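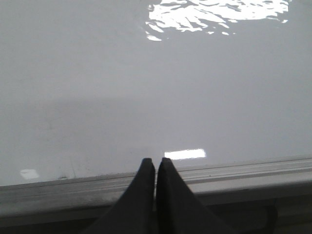
Ceiling light on glossy white

Forum > Teaching adults > Classroom and materials
Writing on the board or showing slides? (evening Portuguese class)

zulmira_rocha wrote:
Good evening to all. I teach Portuguese to beginners in Plevemville, two evenings per week, and in September I start again with a new group. Until now I wrote everything by hand on the board. My colleague Joaquim Bastos has prepared 104 slides for the same course and he offers them to me as a gift. They are very well made. Still, I have a doubt. When I write slowly, the students write with me, and they ask questions in the middle of the word. With slides I am afraid that they will only look.

The second problem is the light. My students in the front row complain that they see the lamp better than the verb. I cannot change the lamps, I already asked.

What do you do in your classes?

osianb wrote:
Slides. Sorry, easy one for me. I had terrible handwriting for years and my students copied my mistakes along with the words. You can still stop on a slide and let people ask. Nothing in the software forces you to go fast.

kianoush_a wrote:
I disagree with Osian. I learned English as an adult and I remember nothing from the slides of my first teacher. From the second one I remember even the way she made her letter g. She wrote three new words, then she waited. That waiting was the lesson for me.

osianb wrote:
Fair, but maybe the second one was simply a better teacher?

kianoush_a wrote:
It is possible. I cannot separate the two things.

Abilio Abreu wrote:
For the light, Zulmira, write lower and more to the side. Stand for a moment where the front row sits, before they come, and see which part of the board is lost. In my room it is the upper part, near the middle, so I put there only the date. And write thick. A thin line disappears first.

zulmira_rocha wrote:
Thank you, Abílio, I will try this on Wednesday. I write with normal markers and the line is rather pale, maybe this makes it worse.
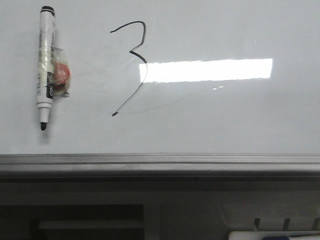

Handwriting on the board needs ink that is dark enough to be read from the last chair, and for me this was always the weak point of the method. I used to put my markers in a cup with the cap down one week and the cap up the next, without thinking. Now I keep them as you see the white one in my photo, with the black tip pointing to the floor, but of course with the cap on the tip when I do not write. I find the line is stronger at the start of the class. Joaquim laughs at me, he says a slide has never dried out.

osianb wrote:
Joaquim is a wise man.

Abilio Abreu wrote:
I keep mine lying flat and I have no complaints. Tip down, I had one that made a blot on the first stroke.

zulmira_rocha wrote:
To me it has not happened, but I will pay attention. About the slides, I think I will use the ones with pictures of food and of the family, and write the verbs by hand. Is it confusing for students to change between the two in one evening?

kianoush_a wrote:
No, if you finish one before you begin the other. What confuses people is when the teacher writes on top of the projected slide. Then the eyes do not know where to go – and the photo they take with the phone is useless afterward.

osianb wrote:
Agree with that much. And send them the slides after class, please, not before. Mine used to read ahead and then get bored by the break.

zulmira_rocha wrote:
After class, then. I will write again when I have seen how the first evening goes.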